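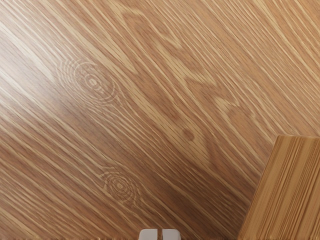 Wood grain, tan to reddish brown, with pale streaks and some shine at the left.

January 14, 2019
Bench notes, Berngate workshop

Oil test on the Tuhiwai offcuts, second week. Saskia Pirihi asked me to write the things down properly this time, so I try.

The boards came from the Argate yard before the holidays. I cut them to 400 mm and sanded all to the same grit, by hand, always along the grain. Set A has the thin oil, set B has the thicker one with wax in it. Two coats each. I left 28 days between the first coat and the weighing, which is longer than the tin says, but the workshop was closed anyway.

Weight of the whole of set B this morning: 1018 g. I have not the figure for set A because the small scale was showing a different number each time I put the same board on it. I changed the battery and it did the same. To be done again tomorrow with the kitchen scale from upstairs.

What I notice with the fingers: set A feels dry and a little rough at the end grain. Set B is smooth, but on one board it is still sticky near the corner. I think I did not wipe off enough there. The colour of B is warmer than A. I like it more, Saskia likes A more. She says the customer at Breltcombe wants a kitchen bench which does not look "like a violin". I wrote this down because I want to remember it when we choose.

Water drops: I put one drop on each board and covered it with a glass. After one hour there was a grey ring on A, and on B nothing I could see. I will not trust this until I have done it with tea and with vinegar also.

Rags are in the metal bin with water and the lid on. Please leave them there.

To do:
- weigh set A again
- sand the sticky corner and wipe with a clean cloth
- ask Argate if they have more of the same timber, and at what price
- buy gloves, medium size, the large ones are useless to me

Question for Saskia: do we oil the underside too? I did only the top and the edges, and one board from A has cupped a little. It rocks when I press on it.

Recent entries
Sharpening the long plane
Glue-up for the Breltcombe shelves
Moisture readings, back store
Which sandpaper to reorder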